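Going away for an operation: what I learned from my hip
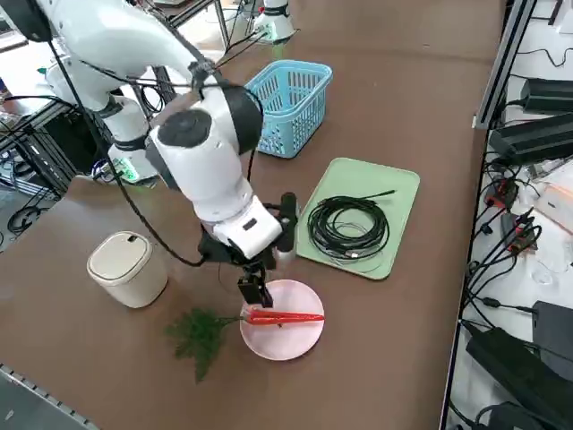 Can you have your surgery in another town and still get your follow-up care at home?

Most of the time you can, but you have to set it up before you go. The surgeon's office won't do it unless you ask, and your family doctor can't book a thing until there's a discharge letter in the file.

I found this out the slow way. My name had been sitting on the hip list here in Pirnatthorpe for ages when my doctor, Adhiambo Mussa, mentioned that the clinic over in Gullgate was taking people from outside the district. I said yes before she'd finished the sentence! Then I went home and started wondering how on earth I'd get there, who'd feed the dog, and what I'd be paying for.

The operation itself was covered. The rest was mine. Travel, a motel for my sister, the good walker (the loaner squeaked like a gate), and the first lot of physio all came to $2488, and I'd put aside nowhere near that. A bit came back through the travel assistance form, but they want original receipts and they want the form stamped at the other end, before you leave. I missed the stamp and had to mail it back and wait.

A few of you asked at the last coffee morning what the trip home was like. Long! I was in for five nights, then my sister drove me with the seat pushed right back and a garbage bag under me so I could swivel out (best tip I got, thank you Debora Caputo). We stopped every hour whether I felt like it or not. If you don't have a sister with a big car, Tadeusz Walczak has the number for the volunteer drivers, though they need plenty of notice for anything out of the district.

Things I'd do differently: I'd get the physio booked here before going, and I'd ask for a copy of the X-rays on the day. I'd also take my own pillow. And I'd write down which pills to stop and when, because I had three phone calls with three different people about my blood pressure tablets and got muddled every time.

My staples came out at the health centre on day 21, no trouble at all. I'm on one cane now and doing the stairs, slowly, with a fair bit of muttering.

If you're on a list yourself and thinking about going elsewhere, I've put my paperwork in a folder with my receipts and the blank forms. It's behind the front desk, so ask Jolanta Wasilewska for it, and please bring it back by the February meeting as two others are waiting to see it.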